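We use cookies to remember your place in the book and to see which chapters get read. By carrying on you agree to this. Accept | Manage settings

Chapter 8
Sorting, Folding and Putting Away

When I started teaching household skills in Lambridge, I assumed the washing chapter would be the easy one. Everybody washes clothes, don't they? Well, yes, and most of my first group could load a machine perfectly well. What they couldn't do (and I include myself at their age) was get the clothes from the basket back to the drawer in under a week. So the washing itself had its turn in Chapter 7, and we're going to spend this one on everything that comes after it.

I learned to fold properly from Anikó Erdős, who ran the linen room at a small hotel in Tastcombe and took me on one April when I needed the money. She gave me 400 napkins on my first morning. I thought I'd be let loose on the sheets by lunch, but no, I folded napkins until my thumbs ached, and by the end of it my hands knew what a straight edge felt like. You won't be asked to do 400 of anything in this chapter! You will be asked to fold the same shirt more than once, though, and I'd like you to do it even when you think you've got it.

Let's begin with where you do it. A bed is the usual choice and a decent one, as long as you finish before bedtime. A table is kinder to your back. Plenty of people use the sofa, and I've come round to it over the years. The seat is low, so sit down or kneel instead of stooping, and keep the basket at one end within arm's reach so that you aren't walking back and forth with a sock in each hand. 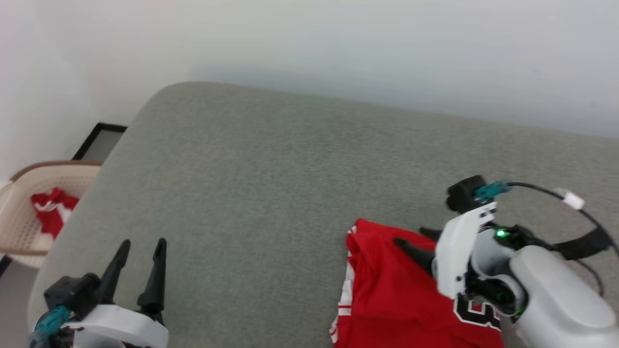

Once you've picked your spot, tip nothing out. I know it's tempting, but a heap spreads, and small things go down the backs of cushions. Take one item at a time from the basket, give it a good shake by the shoulders or the waistband, and decide which pile it belongs to before you put it down. I sort by person first and by drawer second. My colleague Zoltán Virág does it the other way about and we have argued over it for years, so try both and see which leaves you with fewer trips up the stairs.

Anything that was dropped in crumpled will need smoothing before you fold it. Lay it face down, run your palms outwards from the middle, and pull the side seams straight. Tops with a contrasting trim are lovely for beginners, as the trim gives you a line to match up. If the two edges of trim meet, your fold is square. With plain tops you have to go by the seams, and that takes a bit longer to get the hang of.

Knitwear, fitted sheets and anything with a hood get their own sections later on, so put those to one side for now.

By the end of this chapter you should be able to sort a mixed basket into sensible piles, fold a T-shirt and a pair of trousers so they'll stand up in a drawer, and put the lot away in one go.

Before you read on

Find 2 T-shirts of the same size. Fold one the way you always have and leave it somewhere safe, as we'll compare it with the second at the end of Section 8.2. Make a note of where you did your folding and whether your back complained. Keep the note, you'll want it for the planning exercise.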